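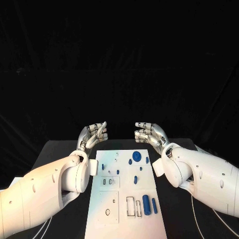 검정이 드디어 나왔다! 오배자와 철로만 밀어붙이던 걸 접고 쪽을 밑색으로 깐 게 이렇게까지 다를 줄은 몰랐다. 지난 2월에 뽑은 것들은 말이 검정이지 햇빛 아래로 가져가면 죄다 쥐색이거나 밤색이었는데, 이번 천은 창가에서도 버틴다. 목표로 잡은 느낌은 뒤에 드리운 검은 천 커튼 쪽이다. 세로로 부드럽게 주름이 지고, 그 주름이 어두운 속에서 희미하게만 보이는 정도. 합성염료라면 쉬운 얘기겠지만 식물 염료로 저 깊이까지 가 보겠다는 게 이번 Lolia 염색의 전부라고 해도 된다.

천은 Nelton에서 온 중간 두께 아마포. 마른 무게로 2,464g, 모두 12장으로 잘랐다. 정련은 소다회로 오래 삶았고, 물이 보리차색으로 나와서 한 번 더 삶았다(지난번에 이걸 한 번으로 끝냈다가 얼룩이 졌다). 두 번째 물은 훨씬 맑았다. 탈수 후 무게는 3,521g. 마른 천 기준으로 염료량을 잡아야 하니 헷갈리지 않게 두 숫자를 다 적어 둔다. 예전 장부에 젖은 무게만 덜렁 적혀 있어서 애먹은 기억이 있다.

쪽물은 Baxter 통. 상태가 아주 좋았다. 위에 구릿빛 막이 돌고 거품은 짙은 청색, 아래 물은 황록색. 담갔다 꺼내서 공기 쐬기를 4번 반복했다. 꺼내는 순간 초록이던 게 파랑으로 넘어가는 건 몇 년을 봐도 질리지가 않는다! 마지막 회차는 일부러 짧게 했고, 중간 남색에서 멈췄다. 더 진하게 가면 그 위에 타닌이 얹혀도 파란 기가 이겨 버릴 것 같아서였다.
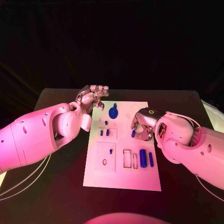 남색에서 멈춘 게 너무 일렀던 것 아니냐는 말이 바로 나왔다. 한 단계 더 갔으면 철을 지금의 절반만 써도 됐을 거고, 그러면 천이 훨씬 오래 간다는 얘기였다. 듣고 보니 일리가 있다. 철이 섬유를 삭게 만드는 건 다들 아는 문제인데 나는 색만 보느라 그쪽을 뒤로 미뤄 두고 있었다. 다음번에는 조각 천 하나를 따로 빼서 쪽물에 더 담가 보고, 같은 타닌에 철만 줄여서 비교하기로 했다.

타닌 욕은 오배자. 빻아서 망에 넣고 우린 다음 찌꺼기는 건졌다. 따뜻하게 유지하면서 하룻밤 담갔고 중간에 두 번 뒤집었다. 접힌 채로 오래 두면 접힌 선이 그대로 남으니 뒤집을 때 귀찮아도 완전히 펼칠 것. 건졌을 때 남색이 살짝 탁해져서 회청색으로 보였는데 이게 정상인 듯하다. 짜기만 하고 헹구지 않은 채 바로 철물로 갔다.

철물은 황산제일철을 따로 녹여 찬물에 풀었다. 천을 넣자마자 색이 훅 내려앉는데, 이때가 제일 신난다. 회청색이 먹색이 되고, 먹색이 거의 검정이 되고, 물도 같이 잉크가 된다. 흥분해서 오래 두고 싶은 마음이 굴뚝같았지만 짧게 끊고 바로 널었다. 공기를 쐬면서 한 단계 더 어두워진다. 그러고 나서 헹굼, 다시 타닌, 다시 철물. 두 번째 철물은 농도를 낮췄다.
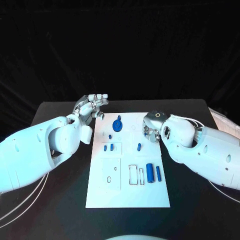 헹굼이 부족해 보인다는 의견도 있었다. 맑은 물이 나온다고 다 빠진 게 아니고, 말린 뒤 흰 면으로 문질러 봐야 안다고. 그래서 마른 조각을 흰 면에 문질러 봤더니 역시나 회색이 묻어났다. 속이 좀 쓰렸지만 지금 알아서 다행이다. 중성세제로 미지근하게 한 번 빨고 다시 헹군 다음 문지르니 눈에 띄게 줄었다. 완전히 없어지지는 않았다. 마지막 세탁을 한 번 더 넣을지는 전체가 마른 걸 보고 정한다.

마른 상태의 색 메모. 창가에서 보면 푸른 기가 도는 검정, 백열등 밑에서는 훨씬 따뜻하고 거의 숯 같다. 같은 천인데 불빛만 바꿔도 딴 물건이 되니까 앞으로 색 판정은 흐린 날 낮의 창가로 통일하자. 예전 샘플 카드와 나란히 놓으니 2월 것이 갑자기 갈색으로 보여서 좀 웃겼다. 그때는 저걸 검정이라고 적어 놨더라.

촉감은 철 때문인지 약간 뻣뻣하다. Gevon 울 조각도 같은 순서로 하나 돌려 봤는데 이쪽은 색이 무섭게 잘 먹었다. 첫 번째 철물에서 이미 끝났다고 봐도 될 정도. 다만 표면이 거칠어져서 목에 두를 물건으로는 못 쓰겠다. 울은 두 번째 철물을 빼고 타닌도 짧게 해서 따로 실험할 가치가 있다.

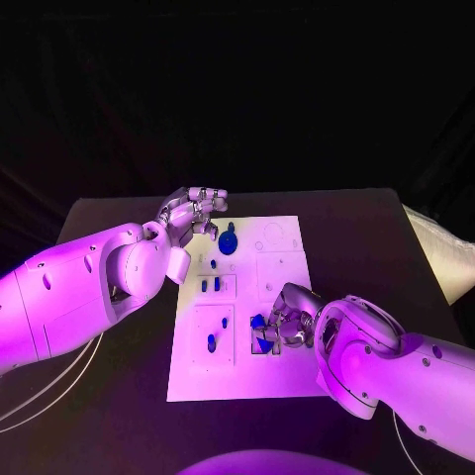

울 쪽은 정련부터 다르게 잡아야 한다. 소다회는 절대 쓰지 말고 중성세제로, 온도도 천천히 올리고 천천히 내릴 것. 이번 조각은 급하게 찬물로 옮기는 바람에 가장자리가 조금 오그라들었다. 쪽물도 울은 알칼리에 오래 두면 상하니까 횟수를 줄이는 대신 한 번에 조금 더 진한 통을 쓰는 게 나을지도. 이건 아직 짐작이다.

가장자리 얼룩에 대해서도 적어 둔다. 두 장에서 집게 자국이 났다. 널 때 집게로 물지 말고 봉에 걸쳐야 하는데, 걸치면 또 걸친 자리가 늦게 산화된다. 걸쳐 놓고 중간에 한 번 옮기는 수밖에 없겠다. 자국 난 두 장은 버리지 않고 내광성 시험용으로 쓴다. 반은 종이로 가리고 반은 남쪽 창에 붙여서 겨울 내내 둘 생각. 쪽 밑색이 빛에 얼마나 버텨 주는지 정말 궁금하다!

남은 철물은 아직 힘이 있어 보여서 뚜껑을 덮어 두었다. 쪽물 근처에는 절대 놓지 말 것, 국자도 같이 쓰지 말 것. 오배자 우린 물은 한 번 더 쓸 수 있을 것 같은데 곰팡이가 피기 전에 써야 한다. 연한 회색을 원하는 사람 있으면 먼저 가져가도 좋다.

다음 할 일: 쪽물에 더 담근 조각과 철을 줄인 조각 비교, 울 따로, 전체 건조 후 흰 면 문지르기 다시. 샘플 카드에 구멍 뚫고 끈 새로 달기.

분류: 작업 노트 > 천연염색 > 검정, 쪽, 철매염
최종 수정: 2021년 11월 7일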